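Let the simulator count

Opinion, by Ebuka Usman
April 21, 2019

Quick one because I've got marking to do and the Carnbridge rules meeting is coming up fast.

The proposal on the table is that school teams can't enter the manipulation class unless they have a real arm running by November. Simulation only goes in a "demonstration" category. No points, no final, a certificate. I think it's a rotten idea and I'd like to say why before it gets nodded through.

Money first. Our club at Jibrin has 17 members and a budget of 700 pounds a year, and most of that goes on coaches to events. A pair of arms you could do proper two-handed work with is out of reach. Not a bit out of reach. Miles. What we do have is a room of old desktops and a simulator that runs on them if you shut everything else down.
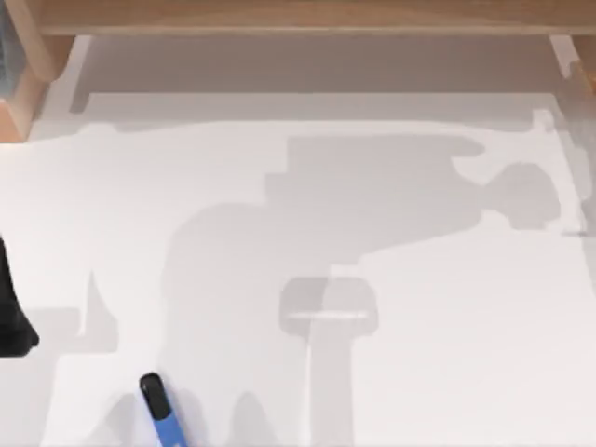 People who haven't sat with it think simulation is a video game. Kayode Ojo said as much at the last meeting, and he's a good organiser, I like him, but he's wrong. My lot spent most of a term on lighting. Lighting! A vision model that has only ever seen a clean, evenly lit table falls over when the arm's own shadow lands across the thing it's meant to find. So now they work with views like the one above, where a blue marker with a black cap lies among the grey shapes and the biggest thing on the table is the shadow of an arm. Rongrong Tan, year 12, wrote the bit that moves the lamps. She got it wrong for three weeks and then she got it right, and I don't know what else you would call that except engineering.

The argument against is that real hardware teaches you about things going wrong. Cables, dead motors, a gripper that won't shut. Fair. I did two years of that at Bollow before I came here and yes, I learned a lot about cables. What I didn't learn was how to test anything, we had one arm and a queue. You got your turn, it half worked, somebody else was waiting.

The club ran 1,146 trials of one task last term. They know where it fails. They have a spreadsheet that says so, and it's not flattering. Dark objects under heavy shadow are bad, the outline of a black mouse just gets muddled with whatever is falling across it. They'd never of found that in a lunch hour with a borrowed arm. 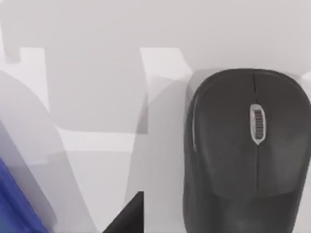 What the rule would really do

It would sort schools by who has a sponsor. Look at last year's final, 3 teams, every one of them with a firm behind it. Lovely robots. I've nothing against those kids. But if the entry test is a piece of kit then we are judging the kit, and we should print that on the poster.

Jummai Obi, who judges for the Grestska heats, put a compromise to me on the phone. Let simulation teams score in full up to the semi-final, then lend them hardware for the day and see if their code carries over. I'd take that tomorrow. Some will crash and burn. Mine might. A tray that sits perfectly still on screen will get nudged by somebodys elbow, and the holes in a rack make lovely patterns which a cheap camera turns to mush.

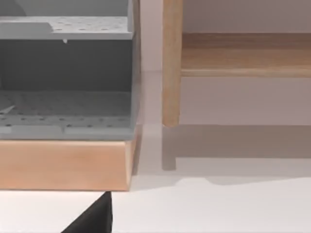
Rack and table, simulated. Picture: Jibrin robotics club

Still, let them find out. At the moment the rule says they can't even try.

There's a fuss about cheating too. How do you know the pupils wrote it, how do you know the physics hasn't been fiddled. Same way you know with a real robot, you ask them. Ten minutes of questions from Yetunde Ogbonna and I promise you will know exactly who wrote what. She had one of my year 10s explaining friction settings on the back of an envelope. If you're worried about the physics, fix the settings centrally and send everyone the same file. That's an afternoon's work for someone and I'm offering.

If you teach at a school without a sponsor, please write in before the vote. The form is on the Carnbridge page under "rules consultation", it's short, and you don't need to be a team leader to fill it in. Pupils can send their own.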